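Bath mat task: questions about the gripper slip fault

Last updated February 2, 2018

We use cookies to remember your settings and to count visits. Accept | Manage cookies

These are the questions operators and visiting teams at the Sostwood hall have sent us since the stop on the bath mat task. The task is part of the Datard household set. If yours is not covered, use the fault form at the main desk.

What went wrong?

The right-hand gripper lost its hold while a mat was being laid over the side of the bathtub. The jaws opened partway with no command from the operator. The mat slid off, and the operator stepped forward to catch it and trod on a cable. Nobody was hurt, but we logged it as a safety matter as well as a fault.

Was it the fingers?

No. The soft fingers were checked first, as they flex a good deal under load and the creases can wear.

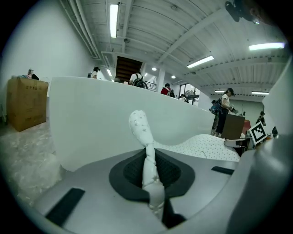

They passed. The fault was in the jaw drive of one unit, where a set screw had worked loose. With the screw loose, the drive let go once the pull on the jaws went above 33 newtons. A dry mat hanging still stays under that. A mat being tugged into place can go over it.

Why did the log show the jaws as closed?

The position reading is taken on the motor side of the loose joint. The motor had not moved, so the log said closed. MacKinnon, who supply the drives, have been told.

Can we still run the task?

Yes, with both grippers checked. Hold the mat by its side edges, one gripper to each side, and rest the top on the near rim before you let the rest hang. Stop if either jaw creeps.

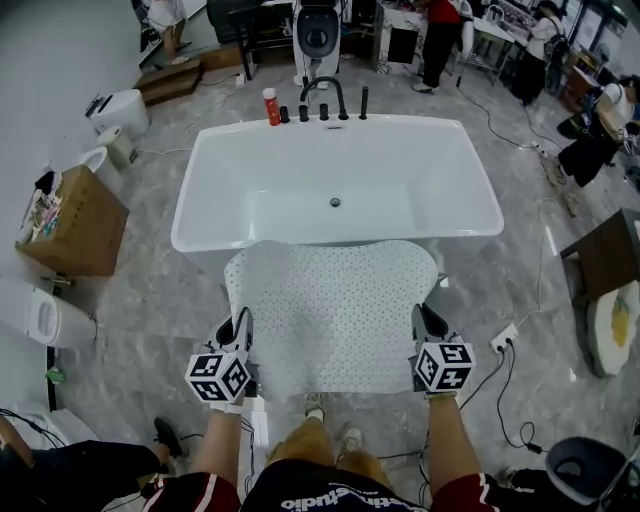

Placing the mat over the near rim of the bathtub, one gripper on each side edge.

What about the cables on the floor?

Keep them out of the area where the operator stands. Power strips may stay on the floor, but slack should be coiled and moved back before a run starts. If you cannot do this, ask for the run to be held. Anyone not working on the task should keep back from the operator's feet.

How often are the grippers checked now?

Every 60 runs, and again after any drop. The set screw is tightened and marked with paint, and the jaws are pulled by hand against a spring gauge to 64 newtons. Drives are replaced at 3000 cycles whatever their state.

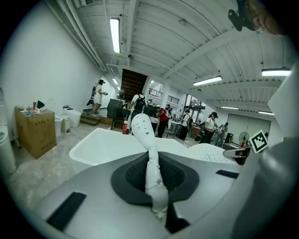
What should I do if a gripper slips?

Let the mat fall. Do not reach or step after it. Release both triggers, put the grippers down and write the unit number on the fault form. The unit then goes to the Braltstead workshop and must not be used until it comes back with a new tag.

Will earlier recordings be thrown out?

Only those made with the faulty unit after its last good check. The remaining recordings stand. A corrected list will be posted in April.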